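The snack shelf at Pendau, a small grocery on the ground floor of the Costa building, sells mostly candy and crackers. The owner has packed bags at the counter for six years, and we asked her how she does it.

"People think you just drop it all in," she said. "Then the crackers are crumbs by the time they get home." 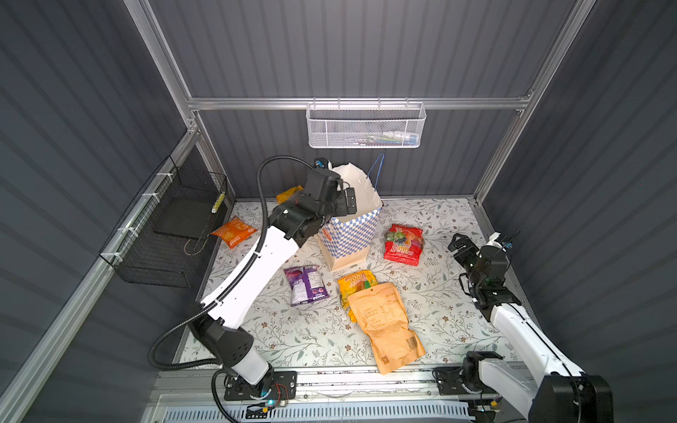
What goes in first?

"The heavy candy bags, standing up along the sides. Small packets fill the gaps, and anything that breaks waits until the end."

She learned the work at Erulness, a bakery where she spent two winters.

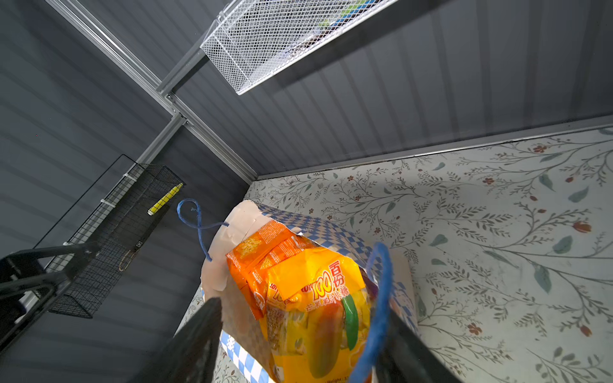 Handles matter more to her than the paper. She has tried flat paper handles and says they tear at the glue. A rope handle, like the blue ones on the checkered bag, is easier on the fingers, and she likes to leave both of them free above the packing. Mango candy she puts face out - "so you see what you bought."

Customers sometimes ask for a second bag on Thursday, when the orders are larger.

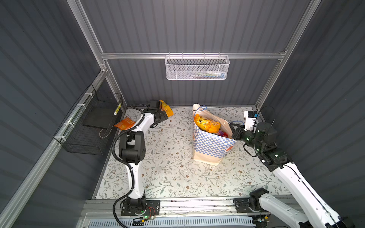
She usually says yes. "If I have to push, it's full," she said. "I'd sooner give away a bag than squash somebody's crackers."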